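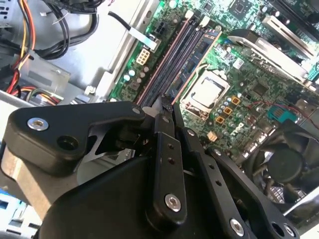
Tips for the bench now that the arm does the memory

If you work at a refurb shop, or you're about to get an arm on your own bench, these are the things I wish I'd had on a sticky note in our first month. I've been taking desktops apart at Mamance for 14 years and I was pretty grumpy about the whole idea. I'm less grumpy now. Mostly!

Tidy the cables first

This is my number one. The power supply wires in these old desktops go wherever they please, and a person just shoves them aside with the back of a hand without thinking. The arm doesn't do that. So before I hit start I tuck the bundle up toward the drive bay and check that nothing is hanging down over the memory slots. A soft reusable tie works great. Don't use zip ties unless you like hunting for snips all day.

Look at the latches yourself

Some boards have a latch at both ends of the slot and some only have one that moves. Have a look before the job starts and pick the right setting. I got this wrong twice in one morning and had to stop the run both times, and the second time Ruairí Coughlan was standing right behind me with his coffee. He set up our line and he's very patient, but still.

Keep the case from creeping

A bare metal case on a smooth table will slide a little every time something pushes on it. Rubber shelf liner from the kitchen aisle fixes that. Cut it a bit bigger than the case and wipe it down with dish soap when it gets dusty (it will get dusty, you've seen the inside of an office computer). 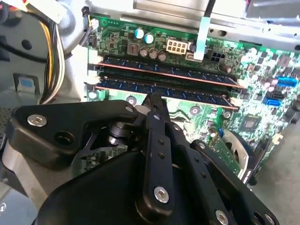
Two sticks side by side, and the gripper down at the lower one.

Watch your light

Shiny metal and a bright lamp don't mix. The top of the processor and the drive bay both throw glare, and we had a lot fewer hiccups after I turned my bench lamp to bounce off the wall. It's easier on my eyes too – I used to go home with a headache most Thursdays.

Don't hover

I hovered for 2 weeks. I had my finger on the stop button the whole time and got nothing else done. Now I set up the next case while the arm works on the first one, and I keep the button where I can reach it without leaning over. Hands stay out of the case while it's moving, even if you see a screw roll under the board. The screw can wait.

What changed for us

We had an order of 900 desktops from Deko, and before the arm that would have meant sore thumbs for everybody on the line. My thumbs are fine. What I do more of now is sorting, testing and figuring out the weird ones, and I like that part. What I miss is the chatting, because we used to sit four to a table and now we're spread out. Zala moved the break table closer to the benches so we at least get lunch together.

If your boss is bringing one in, ask who gets trained on it and ask early. At our place everybody on the floor got a turn, and I think that's why people stuck with it. The second bench gets its arm in November, so I'll add to this page when I've got more.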